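Tidying up with the Wirnwood robotics club

I am not a tidy person, so there was a certain justice in my editor sending me to spend an afternoon with a club that does nothing but put things on shelves. They do it for hours! They do it in August, when the rest of Wirnwood College has gone home and the only place selling a sandwich is the petrol station.

The club is getting ready for the Zarkard Cup, a student competition where a robot has to sort out a room in front of judges. Last year they entered for the first time and came home with two points and a very long drive to think about them. Their robot, Alva, had spent most of its turn pushing a mug gently into a wall.

"It was doing what we'd told it," Lavanya Pinto says. She's the club captain, in her final year of engineering, and she has clearly told this story at a few parties. "We'd written all these rules about mugs. Then the organisers used a different mug."

So this year they've dropped most of the rules and gone over to teaching by showing. You pick up a gripper that matches the sort Alva has, one for each hand, and you do the job yourself while the system keeps a record of how the grippers moved. Then you do it again, a bit differently, and again. Their target is 3000 goes before term starts, and there's a chart by the kettle which I was told not to lean on.

Naturally I asked for a turn. I'd assumed it would feel like using barbecue tongs, and for a minute or so it does, and then you try to put something flat on a high shelf and discover how much work your fingers have been doing all your life without any thanks. I couldn't feel what I was holding. I squeezed far too hard, then lost my nerve and let go early, and had to go scrabbling under the furniture while a first-year very kindly looked at her phone.

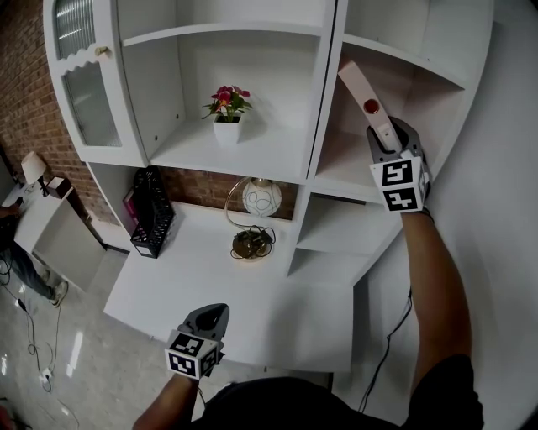
Prakash Kandasamy, who teaches the electronics course and looks after the club in what he calls his spare time, reckons most people need an hour to stop fighting the things. His advice was to slow down and look at where the object was going instead of at my own hands (my driving instructor used to say something similar, with more shouting). He also made me say each job out loud before I began it, and I felt daft, but it did help.

What surprised me was how much arguing goes on. Should you use the left hand to steady things, or keep it out of the way? If you fumble and recover, does that go go in the bin? Prakash wants to keep the fumbles, on the grounds that Alva will certainly have some of its own. Lavanya would like them kept in a separate folder until she's been persuaded. They were still at it when I went to find the loo, and when I came back they'd moved on to whether a book counts as tidy if it's upside down.

There are 5 students going to the final, plus Prakash in the van, and they'll be up against Grindent, last year's winners, whose name comes up in this room in the way other people mention the weather. I asked Lavanya what she'd be happy with. She thought for a while and said double figures.

I had one last go before my train and got my object on to the shelf, fairly straight, at the second attempt. Lavanya marked it on the chart and let me keep the pen.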